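Progress report to the Bornamow Fund
Home Ice and Cold Drinks Study, second period
Submitted by Bavasance, 2024-08-22

Where we are

The grant pays us to find out whether households in the Skisel area would use less power and water if they made ice differently. The short answer for this period is that we have more data and less confidence than we had in the spring. We still think the work is worth finishing. We are no longer sure it will support the headline in the original proposal, and we would like the Fund to hear that now, before the final report.

Survey

We mailed the questionnaire to 1,619 addresses and got 500 back that could be used. That is a decent return for a paper form, but the people who answered are not a fair cross-section. Homeowners are overrepresented, and so are people who already own a countertop ice maker. Weighting helps a little. It does not fix the fact that renters in the older buildings mostly did not write back, and they are the group the proposal said it cared about.

The question on how many trays people fill each week was badly worded. Some read it as trays filled, others as trays emptied, and a few seem to have counted bags from the store. We have dropped it from the analysis. The questions on freezer age and freezer setting look usable.

Meter readings

There are 50 homes with a plug-in meter on the freezer. The proposal assumed the meters would show a clear drop once people moved to larger trays and filled them less often. So far the drop is small enough that a change in the weather could explain it. August was hot, doors were opened more, and we did not budget for a comparison group. A saving that only shows up after three rounds of adjustment should not be called a saving, and the draft press note should not go out in its present form.

The water side is worse. Our estimate of water wasted by automatic ice makers rests on maker leaflets and one small set of kitchen measurements. We would not defend it in public.

Clear ice

Several households asked if slow-frozen clear ice lasts longer in a glass. This was never a main question and we were reluctant to spend time on it, but it comes up at every visit. Claims made for it in stores and online are mostly untested. We have put together a short list of what would need to be held steady for a fair test: size, shape, starting temperature, the glass and the drink. Nothing on melt times is ready to report.
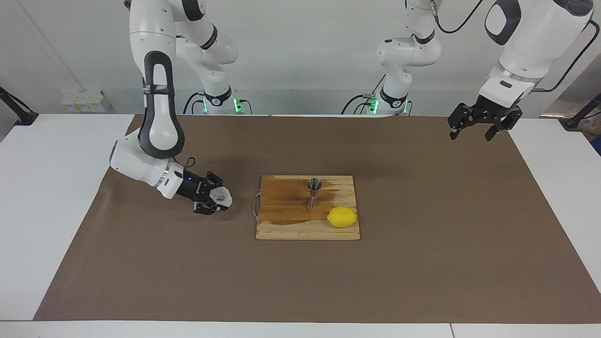
A clear, faceted piece, much like an ice cube, held just above brown paper.

Spending

Costs are within budget except for postage, which ran over by $112. We took that from the travel line. The Ibrahim meter software license has been renewed through the end of the grant, though we still export the readings by hand - the automatic export skips hours, and support has not given us a date for a repair.

Next period

We plan to go door to door in the rental buildings with a shorter form, keep the meters in place through the cooler months, and rewrite the water estimate or remove it. We also ask the Fund to agree to a change in the second target, from "show a reduction" to "measure any change." The current wording assumes the answer. If the change is not possible, please let us know before the fieldwork begins, as the visit plan depends on it.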